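Condel Forum > Events and Visits > Open day at Brellham, my notes

tarn_721
Posted January 5, 2022
I promised to write something after the open day, so I do it now. There were two groups, and mine was the smaller one. Hüsnü Tekin led us and he answered every question with patience, also mine. We were allowed to stand near the table and watch the handwork with the grippers.

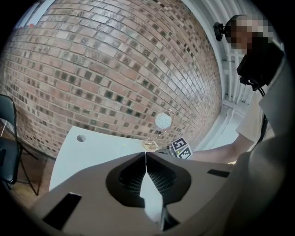

What I liked most is that you hold the tool in your own hand and the arm in the next building learns from it later. Hüsnü said they want 400 recordings for each task and they have 200 for the lamp task. I tried it for one turn. My wrist was tired very quickly – I did not expect this.

saracfan
Thanks for the notes. I was in the other group and I have a different opinion. For an open day I want to see a robot move. We saw people moving things on a table, and the real arm was shown for 3 minutes at the end.

tarn_721
I understand you, but the invitation said clearly "data recording session". For me the preparation is the interesting part. The arm I can see in any video.

millwright_b
Did they let you wear the harness also, or only hold the grippers? At Tarnstead in July we could only look.

tarn_721
Both. The straps need some adjusting if you are short like me. The timer is on the small screen at your chest, so you must look down to read it. 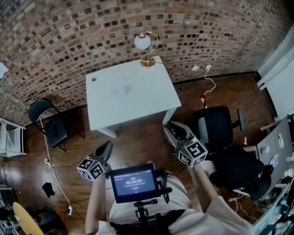
Photo: Cengiz Karakaya

The room is small, and with visitors inside it is not easy to turn. I would propose smaller groups for the next time.

saracfan
With this I agree. From the back I saw mostly shoulders. And somebody should tape the cables to the floor before guests come.

millwright_b
Is there a date for the next one? My daughter would like to come.

tarn_721
Not yet. Hüsnü keeps a list, you can write to him through the Saraç page.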